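Capítulo 2
La medida del tiempo en la vida cotidiana

93 compartidos · 2 comentarios

La organización del tiempo es uno de los rasgos que mejor distinguen a las sociedades industriales de las que las precedieron. En el mundo rural preindustrial, la jornada se ajustaba a la luz, a las estaciones y a las campanas de la iglesia, cuya precisión bastaba para las necesidades de la comunidad. El reloj doméstico era un bien escaso, y su posesión indicaba una posición social antes que una obligación de puntualidad.

Este capítulo estudia el paso de aquel tiempo discontinuo y local al tiempo uniforme que hoy regula el trabajo, la escuela y el transporte. Se examinarán primero las horas desiguales, que dividían el día y la noche en doce partes de duración variable según la época del año. Se tratará después la difusión del reloj mecánico en las ciudades europeas y, por último, la adopción de la hora oficial, vinculada a la expansión del ferrocarril.

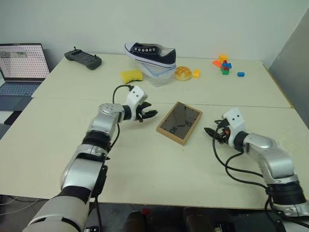
La unificación horaria no fue inmediata ni pacífica. Cada población se regía por su propio mediodía solar, y entre dos localidades alejadas podían mediar bastantes minutos de diferencia. Mientras los viajes se hicieron en diligencia, el desajuste carecía de consecuencias; con el tren pasó a ser un problema de seguridad. Durante años convivieron en muchas estaciones dos horas distintas — la de la compañía y la del municipio — y los viajeros debían conocer ambas.

El caso de la villa de Florico, que se desarrolla en el apartado 2.3, ilustra bien esta convivencia. Su archivo conserva 696 avisos dirigidos a los vecinos sobre cambios de horario, buena parte de ellos relativos a la línea de Akolgo. Los avisos del mes de octubre merecen atención particular, pues muestran cómo las faenas agrícolas seguían imponiendo su propio calendario.

Al término del capítulo, el estudiante deberá ser capaz de explicar la diferencia entre hora solar y hora oficial, así como de interpretar un cuadro de horarios de época. Se recomienda la lectura previa del glosario.

Comentarios (2)

Plendedetti: ¿El cuadro de horarios del apartado 2.3 está en el apéndice? No lo encuentro en mi edición.

Irken: Sí, al final, después del glosario. Muy clara la parte de las horas desiguales, gracias.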